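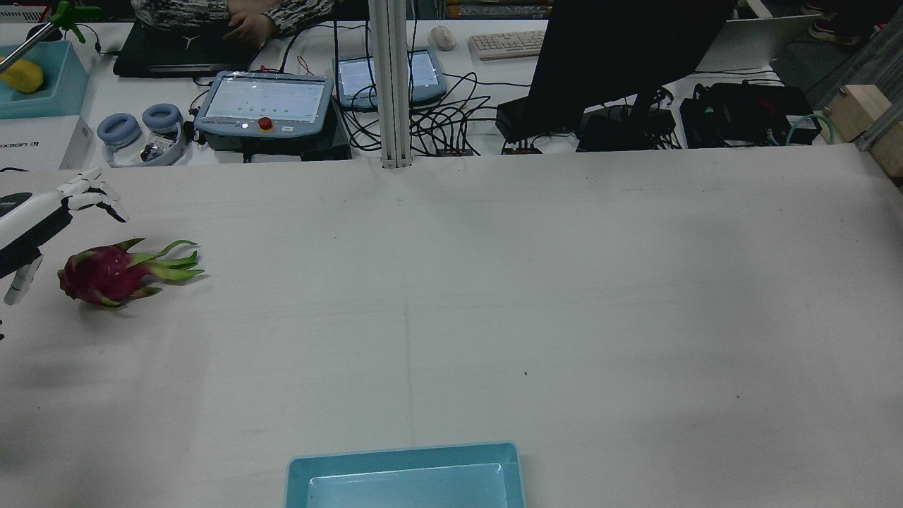
Print | E-mail

Flulwood Civic Forum > Elections and Representation > Proposed change to the primary ballot

Posted by: G_Rotich (moderator)
The state party's rules panel will decide in March whether District 7 moves from an open primary to a closed one. Members are asked to keep remarks to the proposal itself. Under the present rules any registered voter in Flulwood or Desness may request either party's ballot. Under the proposed rules only voters enrolled with a party could do so. The growers' association in Desness has asked that its members be heard, and its concern is a practical one: a person who raises a specialty crop, such as the dragon fruit with its green-tipped scales lying on the white table, is as a rule enrolled with neither party and would lose the only contest in this district that is ever close. The text of the proposal may be read at the clerk's office until 3 p.m.
Godfrey Rotich

Posted by: desness_precinct9
I support the change. A primary is the means by which a party selects its own nominee, and it is reasonable that the selection be made by persons who have enrolled. Enrollment costs nothing and requires one form. In the last primary the margin between Senator Koech and her challenger was 658 votes, and it is widely believed in this precinct that those votes came from the other side.

Posted by: K.Kombo
With respect to the previous member, a belief held in one precinct is not evidence. The county does not record how a voter regards himself, only which ballot he requested. I would also note that the primary is paid for from public funds. If the parties wish to close it, they should be prepared to meet the cost.
Kheri Kombo

Posted by: desness_precinct9
The matter of cost is fair and I have no objection to its being raised before the panel. It does not alter my position. The general election is also paid for by the public, and every voter may take part in it.

Posted by: Pleder Road Resident
The general election was uncontested in this district the last 3 times. I do not see what an unenrolled voter on Pleder Road is meant to take part in. I have written to Senator Koech's office on this point and received a printed card thanking me for my interest in highway funding.

Posted by: K.Kombo
I received the same card.

Posted by: G_Rotich (moderator)
Correspondence from the senator's office should be discussed in its own thread. A correction to my first post: the deadline to change enrollment would fall 9 weeks before the primary, a detail I omitted and which several members have raised by private message. Written comments go to the rules panel - not to this forum, which has no standing in the matter.

Posted by: desness_precinct9
Nine weeks is longer than I had understood. I would accept a shorter period.

Print this thread | E-mail this thread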